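Wustcombe Learning Resources Lends Out Its Burger Set

Sep 27, 2019

The play-food burger set is among the most requested items in the Wustcombe lending collection, according to the collection's manager, who spoke with the Grondent Bulletin this week. The library holds 2,000 items for schools and child care centers, and 300 of them are food sets.

"Children know what a burger is," the manager said. "They can argue over what goes on first, and that is the conversation we want." The usual lesson begins with a tray, a few ingredients and no instructions.

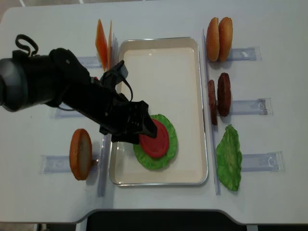
Teachers at the Puvport center asked whether the lettuce should go under the tomato or over it, and were told that either order is acceptable provided the child can explain it.

The manager considers storage as important as the food. Clear holders keep the slices and buns upright, so that a child can see what is available before reaching. "We used a basket for years – everything ended up at the bottom," the manager said. The holders were introduced last November.

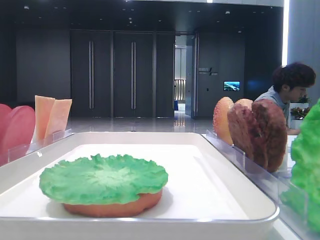

Borrowers keep a set for 3 weeks and are asked to return each ingredient to its own holder. The manager described this as part of the lesson, particularly for younger groups, who often enjoy the sorting more than the assembly.

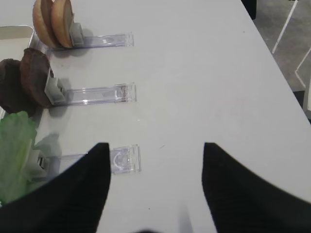

Crabtree wrote in its latest borrower report that putting away took longer than building, and requested a second set for the spring term. The manager said the request is under review. Reservations for November open on Monday.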